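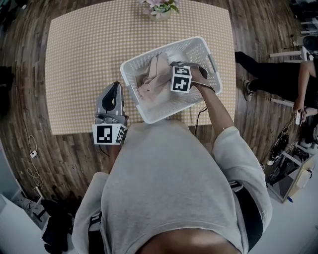
Bryony Tench
Short story writer and regular contributor

The Way to Tidutard

My sister rang at six in the morning to say she'd bought back the caravan. I said what caravan, and she said what do you mean what caravan, THE caravan, and I sat up in bed so fast I knocked the radio off the shelf.

We sold Nimby when I was fifteen. Well, Dad sold her, to a man with a beard and a roll of notes, and my sister and I stood on the drive in our pyjamas and watched her go round the corner with her curtains still up. Mum had painted the name over the door herself, in blue boat paint, long before either of us knew it meant anything rude about neighbours. She just thought it sounded like a small quick animal. The caravan was neither small nor quick, and every summer we dragged her to the same field at Tidutard and sat inside her playing rummy while the rain came down.

"Where did you find her?" I said.

"Jutodow. Behind a garden centre. She was four hundred pounds and he wanted the space."

"What's she like?"

There was a bit of a pause. "She's got a floor," said my sister.

I should say that we hadn't been getting on very well, the two of us. There hadn't been a row, or not one you could point to. It was more that after Mum's funeral we each waited for the other one to ring, and I'm stubborn and she's worse, and before you know it you're signing birthday cards with just your name and one kiss. So when she asked would I come and help her tow it to the sea in May, I said yes before I'd thought about work or the dog or the state of my knee.

She turned up in a van called Stan. (She calls all her vans Stan. This was the third, and he smelled of wet rope.) She'd cut her hair very short and it made her look like our gran. I didn't say so. She looked at my bags and said, "Are you emigrating?" and I said, "Are you?" and that was us off.

Jutodow is one of those places you drive through on the way to somewhere else, with a church and a chip shop and a long wall that doesn't seem to have anything behind it. The garden centre was shut. We went round the side past the compost and there she was, up on bricks between a broken greenhouse and a heap of pallets, green right up to the windows, and I'm afraid I burst into tears. My sister patted me on the arm in the way you'd pat a horse.

"The name's still there," she said. "Look. Under the moss."

She'd brought a washing-up brush and we took turns. Mum's lettering came up a bit at a time, the N first with its wonky leg, then the rest of it, and the blue was nearly as bright as I remembered. My sister did the Y very slowly. Then she put the brush in her back pocket and went to see about the tyres.

I won't go into the tyres. I will just say that it took all morning, that a very nice woman from the chip shop lent us a jack, and that I learned some words from my little sister I hadn't known she had.

Inside, the man with the beard (or whoever had her after him) had taken out the bunks and put in a sort of cupboard, but our table was there, the fold-down one with the burn on it from when Dad put the kettle straight on the top. And the drawer that stuck was there, and it still stuck. I pulled and my sister pulled and then she gave it a thump underneath with her fist, exactly the way Mum used to, and it shot out and landed on my foot.

There was nothing in it. I don't know what I'd hoped for. A playing card, maybe! Something you could hold up and say, oh, look. There was a dead wasp and a bit of yellow sponge. My sister turned the drawer over just in case, and then she slid it back in, and we stood there being very grown-up.

"Chips?" she said.

"Chips," I said.

It's thirty-six miles from Jutodow to Tidutard and it took us until nearly dark. Stan didn't care for hills. At the bottom of each one my sister would lean forward over the wheel and say "come on, come on, come on" through her teeth, and at the top she'd sit back and breathe out, and somewhere after the reservoir I noticed I was doing it too. Cars piled up behind us. A man on a bike overtook, and waved, and then had to stop for a rest at the next gate so we overtook him back, and that went on for quite a while until I felt we ought to have asked him to Christmas.

We didn't talk much. We did the radio, and we did the "do you remembers", the easy ones first. Do you remember the goat. Do you remember the time the awning went into the river. Then there was a long flat bit with the sun coming in low and she said, without turning her head, "Do you remember her last summer there?"

I did, of course. Mum had wanted to swim and the water was freezing and we'd all said don't be daft. She went in anyway, in her big black costume, and stayed in so long that Dad walked up to his waist in his good trousers to fetch her. She came out blue and laughing. I was mortified. I was fourteen, there was a boy on the beach I liked the look of, and I'd pretended I was with another family.

"I pretended I didn't know you," I said. "All of you. I went and sat next to some people with a windbreak."

"I know you did. You ate one of their sandwiches."

"I never!"

"Egg," said my sister. "I was so jealous. Ours were fish paste."

I laughed until I had to hold on to the door. And then somewhere in the middle it turned into the other thing, and she reached over and turned the radio up, and kept her hand near mine on the seat, where the crisps were, all the way to the coast road.

The field at Tidutard isn't a field any more. I'd rather feared it. There are bungalows on the top half with nice round bushes, and a sign about ball games, and the bottom half is a car park with a machine that only takes a card. We sat in the entrance with the engine running. My sister turned the headlights off, then on again.

"We could park her in a bay," I said.

"She'd take two."

"We'll pay for two."

So we did. We paid for two bays until eight in the morning and backed her in, which needed five goes and a lot of shouting, and a curtain moved in one of the bungalows, and my sister pointed at the name over the door and gave a little bow. I thought that was a bit much, but it did make me feel better.

We couldn't find the corkscrew so we had tea. The little window at the back had stuck shut, and you could hear the sea through it but not see it, same as always. My sister had brought a pack of cards. She dealt on the fold-down table with the mug over the burn mark and she cheated, also same as always. I let her, and then I didn't, and we had a proper squabble over a seven of clubs, a really good loud one, the best we'd had in years.

At some point in the night I woke up stiff as a plank on the floor we were so proud of. It had started raining on the roof. I'd forgotten that noise. It's like being inside a tin of peas. I lay there a minute and then I saw the other sleeping bag was flat.

She was down on the stones in her coat with her feet bare. I'd brought the torch but I didn't need it, it was getting light by then, all grey, and you couldn't tell where the water stopped.

"Don't be daft," I said.

"I haven't said anything."

"You've got your shoes off."

She looked at her feet as if someone else had done it. The waves came up and went back. I thought about my knee, and about the towels, which were at home on the landing where I'd put them so I wouldn't forget them.

"You'll have to hold my glasses," said my sister.

"I can't hold your glasses," I said, undoing my coat. "Who's going to hold mine?"

More short stories
The Lodger's Piano
Half a Pound of Gooseberries
What the Milkman Left
A Bench With a View of the Bins
Second Cousins, Once Removed
The Long Queue at the Post Office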